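Talk notes - Reupholstery for small shops, what to charge and why
Kumiko Maruyama
Last edit 2020-12-29

Start w/ thank you, water, check the mic. Don't read the first slide out loud, they can read.

Open with the Bakard job. Customer calls, wants a price on the phone for "just a chair". I gave one. Said 400. Lost money on it. Tell the part about the webbing, get the laugh, move on quick.

Point: a phone price is a guess and the customer hears a promise. Ask for photos first. Front, back, underneath. Underneath is the one they never send. Ask again.

Then fabric. Most of the questions last October were on fabric so slow down here. Yardage charts are made for plain goods. Stripe or big repeat, add more. Curved backs eat fabric, you can't nest the pieces the way you can on a square club chair. Draw the fan shape on the board (bring own marker!! theirs was dry).

Pass around the samples. Briem one first, then Etetti. Let them pull on it both ways. Ask which one they'd put on a tight inside curve. Wait for an answer, don't fill the silence.

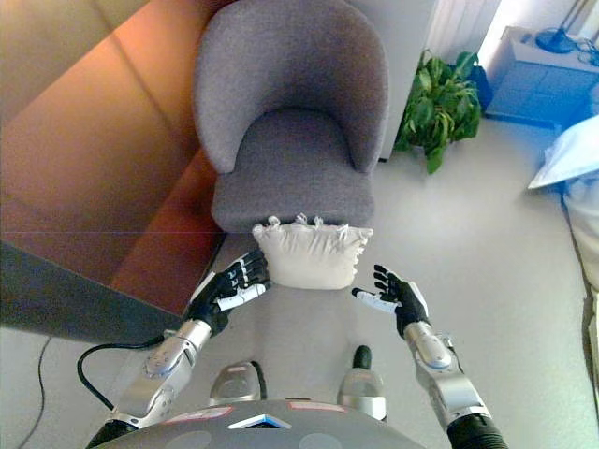

Cushions. Foam vs. foam with a wrap. People sit in the showroom for 2 minutes and pick the soft one, then call in a year. Say what I tell them: firm core, soft outside, and let the wrap do the work. Zipper goes on the back, always long enough to wrap around the corners, or you will be fighting the foam in with a plastic bag and bad words.

Trim is where small shops give away hours. Piping, fringe, buttons. Price it by the foot and put it on its own line. If its buried in the total the customer thinks it was free and wants it on the next one too.

Money slide. The 3,398 is the full Pretero order, all the lobby seating, labor AND fabric. Somebody will ask if that was one sofa. No. Break it down on the board: fabric, foam, labor, pickup, trim. Pickup was the line they argued over, tell that story only if we're on time.

Deposit: 50 percent before cutting. No deposit, no scissors. Had one person walk over it, fine.

Skip the slide on leather if running late. Its a whole other talk anyway. If somebody asks, say needle size and find me after.

Things I'd do over:
write down the old seat height before strip down
keep every old panel till the job is delivered, label them IN CHALK ON THE BACK
take the second look at the frame before quoting the fabric, loose joints go on the qoute too

Q and A. Repeat each question into the mic, back row couldn't hear last time. Likely ones: staples or tacks, customer's own fabric (yes but they sign for it), do I do boat seats (no).

Handouts are in the blue folder. Leave the sample books on the front table, get them BACK before lunch.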